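Omoden Residence Services
Household Guidance: Keeping a Shared Table in Order

A table used for meals, snacks and small belongings needs a regular routine. The following guidance applies to all shared apartments and is reviewed each August. 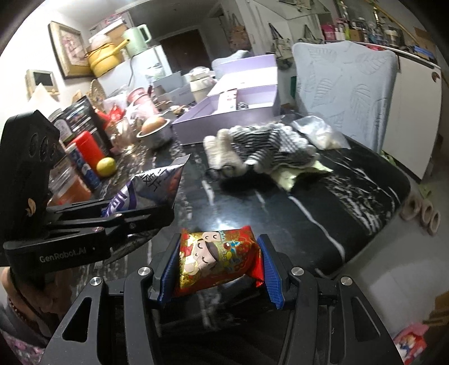
Snacks in small packages
Gather individual snack packages into one open box or tray. Place crumpled bags upright so that the printed side can be read. Opened packages should be closed with a clip and eaten within 3 days. Empty wrappers go directly into the trash.

Jars, bottles and cans
Group these along one side of the table, with tall items at the back. Wipe the base of each container before setting it down, as sticky rings are difficult to remove once dry. Jars marked "refrigerate after opening" must not remain on the table overnight.

Eggs and fruit
A metal bowl is suitable for eggs that will be cooked the same day; all others belong in the refrigerator. Citrus fruit may be left out, but should be checked for soft spots.

Eyeglasses and fabric items
Eyeglasses should be folded and placed in a case, away from the table edge. Hats, scarves and other fabric articles are to be cleared before food is served. If a cloth is used under them, shake it out and launder it weekly.

Care of dark polished surfaces
Glossy black marble shows dust, crumbs and fingerprints readily.
1. Move all items to one end of the table.
2. Remove crumbs with a dry, soft cloth.
3. Wipe with a damp cloth and a small amount of mild dish soap.
4. Rinse with a clean cloth and dry at once.
5. Repeat at the other end.
Do not use vinegar, lemon juice or scouring powder on marble. Spilled juice should be blotted without delay. The full procedure takes 20 minutes and is best completed before 9 p.m.

Supplies
Soft cloths and bag clips are available from the supply room, Room 308. Requests for replacement storage boxes should be addressed to Macario Pacheco, Household Standards.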